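Firnbridge proofreaders cast doubt on Atlow's "error-free" sign promise

Firnbridge, a small proofreading firm, has asked sign printer Atlow to explain its new promise that every shop sign, van and poster it prints will be "100% error-free".

The claim was launched in September on a banner that read "Your in safe hands".

Firnbridge then read 386 signs on show in Medina town centre, all carrying the Atlow mark. It found 200 with at least one mistake. Stray apostrophes led the way, and one café offers "fresh" eggs, quote marks included.

"We'd love to believe it," said Fathima Biswas, who runs Firnbridge. "But a spellchecker won't stop you selling 'stationary' — it's a real word, just the wrong one. Who is reading these before they go to print?"
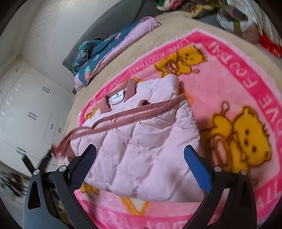 Atlow says its checks are done by a program called Vedard. It has not said whether a person looks at the result. Firnbridge has asked twice.

Shops that want a second opinion can send Firnbridge up to 700 words for a free read until the end of the month. Replies take 3 working days.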